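6 min read

I have a soft spot for toy food, and I may as well admit it before I start arguing. Somewhere between the crib years and the first day of school, most children open a restaurant. The menu is strange and the service is slow, and I think it deserves a lot more respect than we grown-ups give it.

My own neighborhood, Oneck, has a toy library, and every January it asks families what they would like added to the shelves. The answers are nearly always puzzles, letters and counting games. I understand that! We all want our kids to get ahead. But I have sat on that carpet on many rainy mornings, and the play kitchen is where the talking happens.

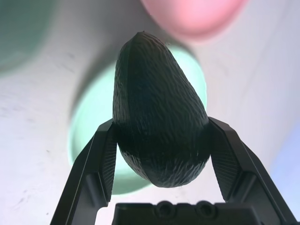
Pretend meals teach manners without a single lecture. A child who serves you lunch has to ask what you want, remember it, carry it over and then put up with your opinion of it. Along the way come the good words, too – ripe, peel, slice, share. Give a three-year-old something as plain as an avocado, with that dark, pebbly skin, and you will get a long speech on who likes it and who most certainly does not.

I have heard the other side, mostly from parents at the Aravena playground, who say that real cooking is better. Let them stir real batter, they tell me. Well, yes, and mine did, and there was batter on the ceiling.

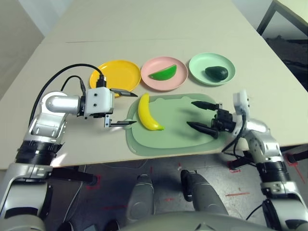
Still, real cooking belongs to the adult, who owns the stove and the clock. In a pretend kitchen the child is the boss, and soup can be purple, and dessert can come first (as it often did at our house). That bit of power matters to a small person who is told all day long when to put on shoes.

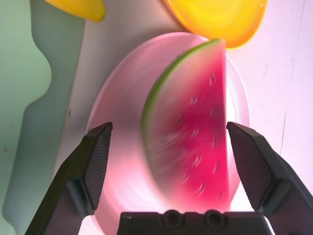
Toy watermelon and a pink plate.

So when the library sends its list around again, I hope a few more of us will ask for plates and pretend fruit. And if you are ever handed an invisible sandwich, please sit down and eat it slowly. Ask for seconds, even if you have errands to run.

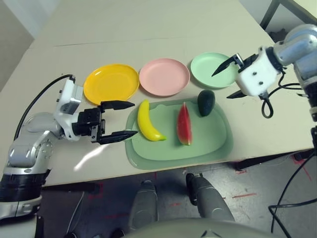
Three plates, ready for an order.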